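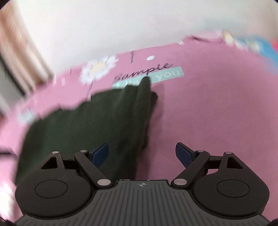
Pink as a surface color, with matte black in the foreground

Pink is a pale red color, and one of the most surprising in everyday use. It has no single wavelength of its own in the rainbow — the eye sees it when red light is mixed with plenty of white, or with some blue or violet. A small shift in the mix gives salmon, rose, coral or a wonderfully loud magenta.

The English name comes from a garden flower, the pink, whose petals have frilled edges. The color word came into use in the 17th century. Before that, "pink" could also mean a yellowish pigment, which makes old paint recipes great fun to puzzle over!

Regional traditions

The harbor town of Besar is known for its pink lime-washed houses, repainted each April. Owners pick from 31 approved shades, all mixed by the De Haan paint works in nearby Mekell. The oldest, Brarkness rose, gets its warm, dusty tone from iron-rich clay and fades beautifully in strong sun.

See also: Magenta; Salmon (color); Lime wash

Last edited May 11, 2022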